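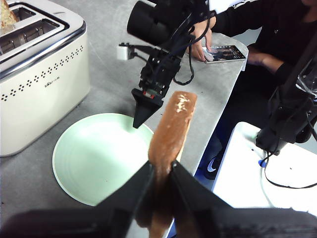 Toast, green plate and the cream two-slot toaster on the worktop at Flerkuvville.

Toast mornings are back at Flerkuvville for June, and I went along early with an empty stomach and no shame at all. Doors open at eight, the kettle goes on a bit before that, and you can have your bread done however you like it so long as you don't mind queuing (I didn't, the company was good).

If you missed last year, it's very simple. Wolde, the bakery by the bridge, sends up a tray of loaves, the kitchen does the toasting, and you pay what you fancy into the tin. Last June that came to 267 slices over the month, and 233 the June before, so we're creeping up! Ernő Major, who keeps the tally on the back of an old calendar, is hoping we'll beat both this time and has already told me I'm expected to eat my share.

The big talking point was which loaf to have. There are two on offer, the plain white and the seeded one they call the Grorus, and people have very firm views. I had the Grorus with far too much butter and I'd have it again tomorrow. My neighbour at the table wouldn't hear of anything but white, done dark, with marmalade right up to the crusts. 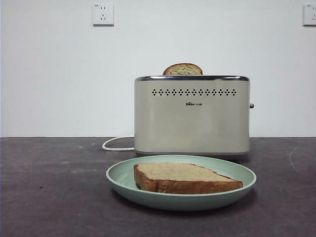

One slice on the plate and another in the toaster, which has a Bear logo on the front.

I do like that toaster, I must say. It's a neat little thing with a row of tiny holes patterned across the front and a bit of chrome round the top, and it looks very smart against the white wall. Two slots does mean a wait when a family of five turns up, but Ernő says he'd sooner have people stand about chatting than rush them through, and I'm with him on that.

Jam is coming from Bidik again, plum and apricot to start with, and there'll be honey once they've found the box it was packed in. If you've got a jar of something homemade, bring it along with a label on it, please, as last year's mystery chutney caught a few of us out.

Toasting stops at half past ten, and tea carries on until eleven. Bring your own mug if you can.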